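How does each-way betting pay out if my horse finishes second?

Ihor Bilyk
28 September 2023

Hi all! I'm pretty new to racing and loving it so far. I put 10 dollars each way on a horse called Gavalas at 11/1 and it came in second – I was jumping around the kitchen! But the payout was a lot smaller than I expected. The terms were 1/5 odds, three places. Did I get shorted, or am I doing the math wrong?

Kwok-wai Fu

Congrats, a second at 11/1 is a great result! Each way is really 2 bets, so you staked 20 dollars in total. Half goes on the win and half on the place. Your horse didn't win, so that first 10 is gone.

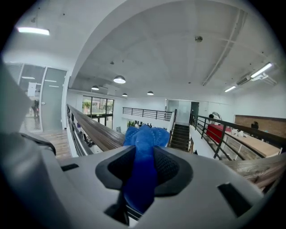 The place half pays a fifth of the odds. 11 divided by 5 is 2.2, so you make 22 dollars on that part and get your 10 back. You should see 32 in your account, a profit of 12 on the whole thing. If there was a dead heat or a late withdrawal it can come out lower, so look at the settled bet for a note. Always check the place terms before you bet, too – they change with the number of runners, and big handicaps sometimes pay four or even five places, which is when each way gets really fun!

Plallalberg

What he said. I only do each way on bigger prices. At 2/1 the place part pays you less than you lose on the win part, so you're down even when it places. Good luck with the next one!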